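Ticket: Nightly import drops records after catalog migration
Reported by: Suha Kanaan, Eltside branch
Assigned to: Nahuel Alarcón
Priority: Medium
Status: Closed
Opened: January 12, 2023

Problem as reported

The nightly import from Rolland into the Tramano catalog finishes with status OK, but the item count is short. The export file has 3,000 rows. The catalog shows 2,512 new or updated records. 488 are missing. No error email is sent. Staff at Eltside noticed when parts on the shelf could not be found by part number.

Steps already tried by reporter

Ran the import again by hand. Same count. Cleared the search index and rebuilt it. Same count. Logged in from a second workstation. No change.
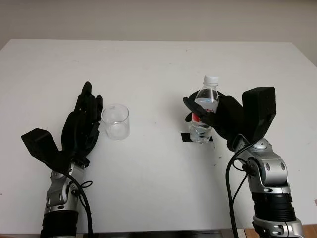

Nahuel Alarcón:
Pulled the export file and the import log. Log level was set to "errors only", so skipped rows are not written. Changed it to "full" and reran against the test catalog. The log now has 488 lines reading "row skipped: key exists". First skipped row is 1,054.

Checked that row. Part number is 00417-B. The catalog already holds 417-B from another supplier. The import strips leading zeros before it compares keys, so the two are treated as the same part. The old catalog stored part numbers as text and did not do this.

Suha, please confirm that the leading zeros mean something on your side and are not padding.

Suha Kanaan:
Confirmed. They are part of the number. 00417-B is a gasket and 417-B is a hose clamp. The labels on the bins have the zeros printed.

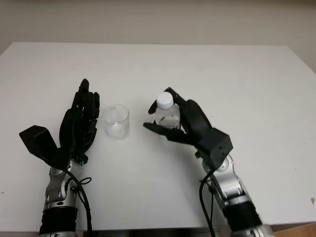
Nahuel Alarcón:
Changed the field type for part_number from "auto" to "text" in the import profile. With "auto", the importer guesses the type and trims the value - the setting was left at its default during the migration. Reran on the test catalog: 3,000 read, 3,000 written, 0 skipped.

Applied the same profile to the live catalog and ran the import at 18:30. Counts match. Index rebuild took 3 minutes.

Suha Kanaan:
Searched for 00417-B and 417-B. Both come up as separate items with the right descriptions. Stock levels look correct. OK to close from our side.

Nahuel Alarcón:
Log level stays on "full" until the end of February. The Voremholm branch uses a copy of the old profile and needs the same change - separate ticket opened. Closing this one.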